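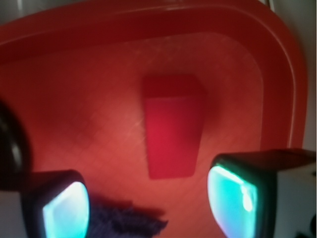

## February, shop notebook, spring play

Tech is close enough now that I'm writing things down properly, mostly so whoever opens the shop after me doesn't have to guess.

Spring show is "The Clendstead Line," one act and a bit, set in a train station. We share the set with Grenelville, who get it two weeks after we strike, so everything has to come apart and fit through their loading door (it's narrower than ours, I measured it twice and sulked both times). That's driving most of the decisions below.

### Platform

Got the last of the legs on this morning. It still had a wobble at the stage left corner and I spent way too long blaming the legs before I put a level on the floor. It's the floor! There's a dip right by the trap. Shimmed it with a scrap of lauan and wrote SL on the underside of the shim. Please leave it taped to the leg. Grenelville won't need it but we will, every single night.

Still to do on the platform:

- carpet the top, or the boots are going to drown out the whole first scene
- facing on the front, 3 panels, cut but not painted
- a real handrail on the escape stairs, the rope thing was only for rehearsal

### Ticket booth

I like the booth a lot more than I did last week. The sliding window sticks when the kid playing the clerk yanks it, and she has to yank it, it's in the script. Waxed the track with a candle stub. Better. If it sticks again in the run I'd rather take the bottom track out and let it hang from the top.

The booth is on casters, and with the brakes down it still creeps on the painted deck. I tried stage screws and didn't love it, too slow for a change in half light. Next thing to try is a drop pin at the back.

### Paint

Mixed the station green again. The first batch looked great under the shop lights and like pea soup under the ambers, so I cut it with more blue and took a sample board up to the stage before committing. Glad I did. Formula is on the lid — don't throw out the lid!

Brick on the back wall is half done. I've been using the cut sponge and two reds and a dirty gray, and it goes fast once you stop caring about every brick. From row F you can't tell which ones I fussed over. Mortar lines need one more pass near the clock.

### Sound and light stuff that touches us

The train effect is loud enough to rattle the booth window, which everybody in the room loved, so now it's a feature. I took the felt back out.

Booth needs a practical inside. I have the old fixture from "Buna's Kitchen" and I think it'll clear the window if I mount it sideways. Haven't tried it yet. Cable has to leave through the back, so drill before painting the inside, not after like last year.

### Money and odds and ends

We had 1,000 for scenery and I've got 200 left, with the stair rail and the front curtain repair still ahead. The rail I can do out of stock. The curtain I'm less sure about, the tear's on the seam and it went further when we flew it in.

Prothero Lumber still owes us 2 sheets of ply from the last order. Call them in the morning, they pick up before ten and pretty much never after lunch.

Tomorrow: carpet, drop pin, cable hole. Mop the deck before the cast comes in, I tracked green all the way to the wings.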